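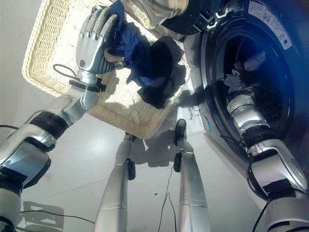
Waschtag, und ich habe Muskelkater in den Unterarmen

Seit Juli darf ich endlich das machen, wovon ich hier schon so lange schwärme: einem Humanoiden per Fernsteuerung beibringen, wie man Wäsche macht. Also so richtig, mit Korb, Frontlader, Trommel und allem, was sich darin verheddern kann. Ich trage dabei die Brille und die Handschuhe, der Roboter macht nach, was meine Arme machen, und die Rechner schreiben mit. Wir nennen ihn im Labor Wellow, nach dem Projekt, weil uns kein besserer Name eingefallen ist und weil er inzwischen auf allen Ordnern steht.

Ich hatte ja erwartet, dass die Feinmotorik das Schwierige ist. Finger krümmen, Stoff fassen, nicht fallen lassen. Das geht aber erstaunlich schnell in Fleisch und Blut über! Nach zwei Vormittagen habe ich nicht mehr über die Finger nachgedacht. Was viel länger gedauert hat, war das Schauen. Man sitzt gewissermaßen im Kopf der Maschine, guckt von oben auf die eigenen silbernen Beine und den Korb davor, und der eigene Körper meldet die ganze Zeit etwas anderes. Ich stehe auf Teppich, er steht auf glattem grauem Boden. Wenn ich mich vorbeuge, kommt das Bild einen Tick später hinterher, und beim ersten Mal musste ich mich kurz an der Tischkante festhalten.

Zur Aufgabe selbst. Ein Durchgang heißt bei uns: Wäsche aus der Trommel in den Korb, oder umgekehrt, und zwar so, dass man am Ende ohne Nachgreifen weitermachen könnte. 186 Durchgänge habe ich jetzt zusammen, davon sind 43 wieder rausgeflogen. Das klingt nach viel, ist aber völlig in Ordnung. Manche waren ruckelig, bei manchen ist mir mittendrin die Verbindung abgerissen, und bei einer ganzen Reihe habe ich mir angewöhnt, ein Kleidungsstück erst mal unschlüssig in der Luft zu halten und zu überlegen, was ich damit will. Das lernt die Maschine dann nämlich mit! Ein Roboter, der mit einem Pulli in der Hand grübelt, wäre zwar sympathisch, steht aber leider nicht im Projektantrag.

Besonders viel Spaß macht mir das Arbeiten mit zwei Armen. Am Anfang habe ich brav alles nacheinander gemacht, links parken, rechts greifen, rechts parken, links ablegen. Sah furchtbar aus und dauerte ewig. Inzwischen ist die linke Hand über dem Korb beschäftigt, während die rechte schon wieder bis übers Handgelenk in der Trommel steckt und im Hellen wühlt. In der Trommel sieht man übrigens fast nichts. Vorne die Gummidichtung, dahinter Schatten, und die eigene Hand verschwindet zwischen den Sachen. Da greift man nach Gefühl, nur dass man eben kein Gefühl hat, jedenfalls nicht in den Fingerspitzen. Ich arbeite stattdessen mit dem Widerstand, den die Handschuhe zurückgeben, und mit dem, was sich am Rand der Öffnung mitbewegt. Wenn oben ein Zipfel zuckt, habe ich etwas erwischt.

Die Handschuhe sind von Pluneo, die Rückkopplung haben wir mit einem Modul von Bevska nachgerüstet. Ich will hier keine Kaufberatung machen, dafür kenne ich zu wenig anderes. Bei mir sitzt der linke besser als der rechte, und nach einer Stunde werden beide unangenehm warm. Der Korb ist ein ganz normaler rechteckiger, hell, geflochten, und ich bin sehr froh über den niedrigen Aufwand. Jemand im Team wollte anfangs eine Kunststoffwanne mit Markierungen nehmen, damit die Software es leichter hat. Aber zu Hause hat doch kein Mensch eine Wanne mit Markierungen!

Ein paar Sachen, die ich mir für die nächste Runde notiert habe, vielleicht hilft es jemandem, der gerade auch mit Teleoperation anfängt:

Dunkle Stücke gleich beim Greifen ein bisschen anheben und fallen lassen, bis der Stoff nach unten hängt. Dann sieht man, was man hat. Schwarz auf Schwarz im Haufen ist in der Brille einfach ein Fleck.

Auf die Schatten achten. Bei uns kommt das Licht stark von links oben, und der Schatten der Hand im Korb ist manchmal deutlicher zu erkennen als die Hand selbst. Ich benutze ihn mittlerweile als Höhenmesser. Ob das Modell das auch tut, würde mich brennend interessieren, wir wollen deshalb demnächst eine Serie mit anderem Licht aufnehmen.

Kabel! An den Armen, am Boden, überall. Vor jedem Durchgang einmal langsam den ganzen Bewegungsraum abfahren und gucken, was sich wo spannt. Das Spiralkabel am linken Handgelenk hängt gern über den Korbrand, und wer dann zu schwungvoll zurückzieht, nimmt den Korb mit.

Pausen machen, bevor man sie braucht. Vier Durchgänge, dann Brille ab, Wasser, Fenster auf. Die schlechtesten Aufnahmen stammen bei mir fast alle vom späten Nachmittag.

Sprechen hilft auch. Ich murmele beim Steuern leise mit (»blau, hoch, rüber, los«), und seitdem sind die Bewegungen gleichmäßiger. Die Kollegen von Stüber, mit denen wir uns den Flur teilen, halten mich vermutlich für leicht verwirrt.

Gestern Abend lief dann zum ersten Mal ein Modell, das mit meinen Durchgängen trainiert wurde. Ganz kurz nur, mit reduzierter Geschwindigkeit und dem Finger auf dem Notaus. Es hat ein Handtuch gefasst, ist damit Richtung Korb gefahren und hat es zur Hälfte daneben abgelegt. Zur Hälfte! Die andere Hälfte war drin! Und die Handbewegung davor, dieses kleine Wegkippen aus dem Handgelenk, das war eindeutig meine. So mache ich das auch zu Hause vor der Maschine, das war mir vorher nie aufgefallen. Ich habe mir die Aufnahme bestimmt zehnmal angesehen.

Als Nächstes kommen Socken dran. Davor habe ich ehrlichen Respekt, die kleben in der Trommel gern oben an der Wand, und dort komme ich mit der rechten Hand nur hin, wenn der Ellbogen weit nach außen geht. Falls jemand Tricks für enge Öffnungen hat, gern in die Kommentare. Und wer weiß, wie man die Handschuhe innen wieder frisch kriegt, bitte auch.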